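**Dish drying** is the stage of washing up that follows rinsing and precedes the discovery that somebody has put the colander in the wrong cupboard. It may be done by hand with a tea towel, by leaving the crockery in a rack, or by the method known in most share houses as "soaking", in which the stage is postponed indefinitely.

## Methods

### Towel drying

The tea towel (in parts of Canada, the dish towel) is a flat woven cloth, traditionally linen or cotton. Linen leaves less lint on glasses. Cotton is cheaper and more likely to carry a printed calendar for a year long past. New towels of either kind repel water until they have been washed a few times, a property that manufacturers have never chosen to advertise.

Glasses are dried first, then cutlery, crockery and pots, following the order in which they are normally washed. The towel is changed when it gets damp. In practice it is changed when guests are coming.

### Air drying

Racks hold crockery at an angle so that water runs off under its own weight. Bowls and mugs are placed rim down or tilted, and a mug with a deep foot ring will keep a small pond on its underside regardless, to be released down the sleeve of whoever puts it away. Large flat items, such as boards and trays, are stood on edge so both faces can dry evenly. Wooden boards left flat on the bench tend to cup. 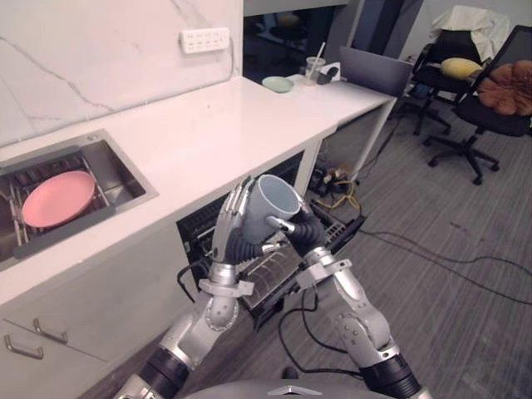
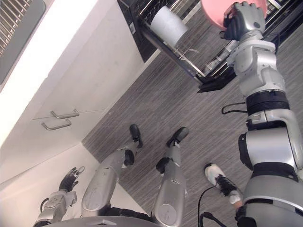
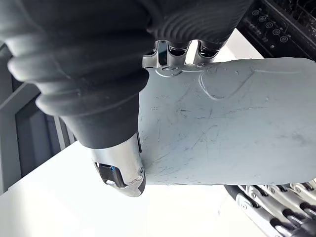

Wire racks drain freely but mark soft plastics, while moulded plastic racks are gentler and grow a pink film in the corners. The drip tray, where fitted, should be emptied daily. Surveys on whether it is have not been attempted.

### Cupboard drying

The draining cupboard, a slatted cabinet hung over the sink, is standard in Finland and a source of envy elsewhere. Its bottomless design lets dishes drip directly into the sink, combining drying with storage and removing most of the grounds for argument.

## The Kavville dispute

The best documented quarrel on the subject took place in the town of Kavville, where the community hall's kitchen roster of October 1987 required all crockery to be "dried and away" before lights out. The Magalhães family, who catered most of the hall's dances, held that 400 plates could not be towelled by 4 people in one evening and simply left them racked. The hall's secretary, Olga Simões, replied in writing that they could if the people stopped talking.

The matter was settled by the purchase of a second-hand Drasine drying cabinet, which took up the space where the towels had hung and blew the fuses at its first supper dance. The roster was amended to read "dried or nearly".

## Hygiene

Air drying is commonly preferred on hygiene grounds, as a damp towel that has also been used on hands, the bench and the dog can move bacteria from one plate to the next. Towels used for dishes should be kept for dishes and washed hot.

## In print

Simões later wrote *The Skuravon Book of Household Order*, 2 chapters of which concern tea towels. It was printed in a run of 1,000, and copies still turn up at school fêtes, often with water damage.

## See also

- Dishwasher loading, disputes over
- Draining board
- Tea towel (souvenir)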